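Miklós Barta
August 22, 2020

OK, several of you asked about my grandmother's letters after I mentioned them last week, so make yourself a coffee, because I have never in my life told a short story. Thread.

Miklós Barta
My grandmother was Magdolna Kozma before she married my grandfather Benedek Barta, and she went back to being Kozma on envelopes whenever she was annoyed with him. You can more or less chart the marriage by return address.

Miklós Barta
There are 107 letters. They were in a biscuit tin and two shoe boxes in my aunt's hall closet in Cleveland, and most of them are written to her cousin in the old village, who mailed the whole bundle back to her when he moved in with his son. I love that he did that. Who pays the postage on someone else's letters?

Miklós Barta
I started reading them in March, when we were all stuck at home and I'd already cleaned the oven. My Hungarian is kitchen Hungarian. I can ask for more soup and I can tell you to put on a hat. Anything with a subordinate clause in it and I'm in trouble.

Miklós Barta
So the first month went like this: one letter, one pot of tea, one dictionary with the cover gone, and a phone call to Máté Virág at the end of the evening so he could tell me which half I'd gotten wrong. Máté taught school for years and he is very kind about it, but he does sigh.

Miklós Barta
Her handwriting is the real trouble. She was taught a slanting school hand where the n and the u look the same, and when she ran low on paper she turned the sheet sideways and wrote straight across what she'd already written. One page from her first winter here took me two weeks. It was mostly about a coat.

Miklós Barta
But what a coat! Bought secondhand from a woman on the third floor, too long in the sleeve, let down at the hem anyway because "a short coat is a cold coat." My mother used to say exactly that to me at the bus stop and I never knew where it came from.

Miklós Barta
Things she complains about, in the order they turn up: the bread, the bread again, the landlord's dog, my grandfather's singing, American onions (too sweet), the bread.

Miklós Barta
Things she never complains about: the job. She worked the evening shift at a laundry for years and it gets maybe four sentences. In one of them she says the steam was good for her skin. I've read that line over and over and I still can't tell if she was joking.

Miklós Barta
For anyone who wants to try this with their own family's papers, I can tell you what worked for me. I'm not an archivist, just a man with a lamp.

Miklós Barta
Put them in order before you read them. I didn't, and I spent ten days thinking my uncle had been born twice. Postmarks are better than the dates people write at the top, by the way. My grandmother got the year wrong every January and sometimes clear into the spring.

Miklós Barta
Write in pencil, on a separate sheet, and keep the envelope with its letter. I number the sheets in the corner and use a plain school notebook for the translation, left page Hungarian, right page English. When I can't read a word I leave a gap as long as the word and come back to it. You'd be amazed how many gaps fill themselves in once you've read the next letter.

Miklós Barta
Read it out loud, too. She spelled the way she talked, and there were words I could not find in any dictionary until I said them and heard her.

Miklós Barta
And get one other person to read along with you. Mine turned out to be Aldana Huenchumán, who doesn't know any Hungarian at all but is working through her own grandfather's letters, in Spanish, from the other end of the world from mine. We trade a page every Sunday. Her grandfather wrote about sheep and weather and who had died. Mine wrote about bread. We get along very well.

Miklós Barta
Somebody asked about the names that keep coming up. Kovács was the grocer, or possibly the grocer's brother, I've got her calling both of them just Kovács in the same paragraph. Half the street bought on credit from him, and she kept her own tally on the backs of envelopes in case his was wrong. (It was wrong once. She wrote about it for a month.)

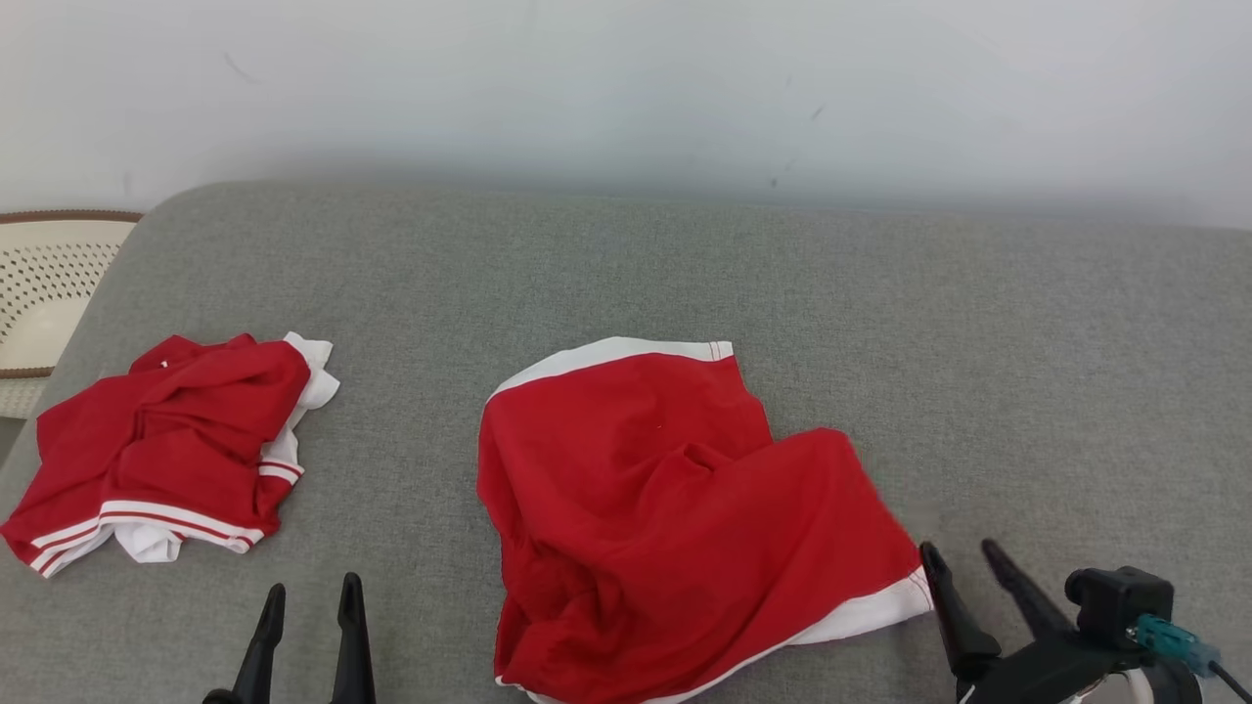
Miklós Barta

Saturday afternoon over here. I told myself I'd fold the red things on the sofa before I sat down with the next letter, and you can guess which of the two got done.

Miklós Barta
It was a good one, though. It's the letter where my grandfather finally learns to drive, at 33, in a car borrowed from a man at his work, and she sits in the back seat because she has decided it's safer back there. She says he drove the way he sang, loudly and without looking at anybody.

Miklós Barta
I only knew him as a quiet old man with a newspaper. He'd peel an orange in one long strip and hand me the strip first, as a present, and then the orange. I had no idea about the singing. My aunt says oh yes, constantly, in the stairwell, for the echo.

Miklós Barta
I've got 14 left to read and I've slowed way down. I was doing three a week in the spring and now it's one, and I make a bit of an evening of it. I know perfectly well I'm stalling. She stops writing to her cousin rather suddenly and I haven't looked ahead to see what the last one says.

Miklós Barta
My aunt would like the whole thing typed up and bound for the family by Christmas. I've said yes, which was foolish of me, because I type with two fingers and I'd have to decide what to do about the part regarding her sister-in-law. Those of you who are cousins, you know which sister-in-law.

Miklós Barta
If your people kept letters, go and ask about them this weekend while you're thinking of it. Call whoever has the closet. And if anyone can tell me what kind of dumpling takes both plums and poppy seed, and why you'd be mad at your husband for eating it on a Tuesday, my messages are open.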